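Drakavberg Annex – Monthly Fire Door and Exit Check
Inspected by: Impi Toivonen
Date: August 28, 2024

Door 1, stairwell: OK. Closer latches from 30 degrees.
Door 2, corridor: FAIL. Gap at head exceeds limit – rehang.
Exit sign, rear: OK. Battery held for the full test.
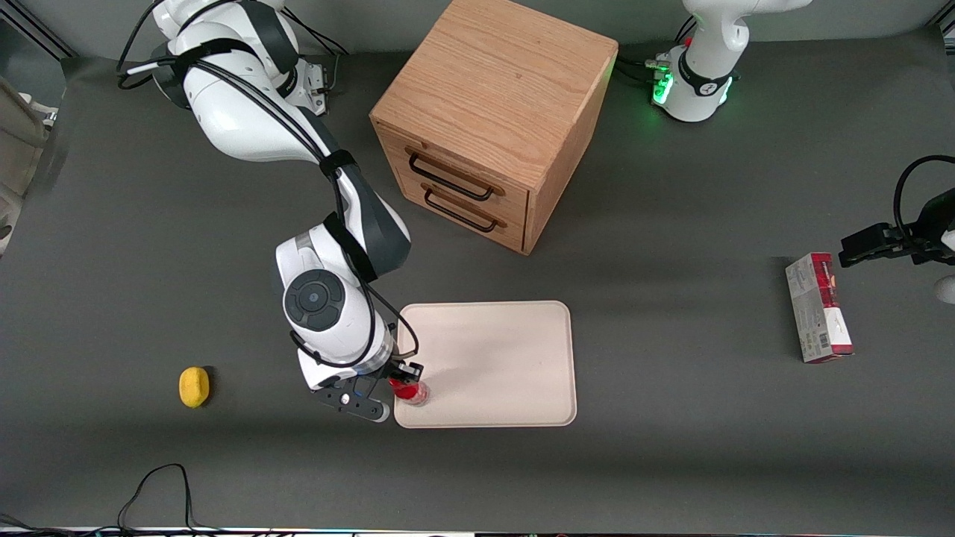
Door 3, storeroom: OK. Lower hinge screw tightened on site.
Extinguisher 10: tag expired, replace by September.
Emergency light 20: lamp dim. Ordered from Partanen.

Recheck Door 2 after rehanging.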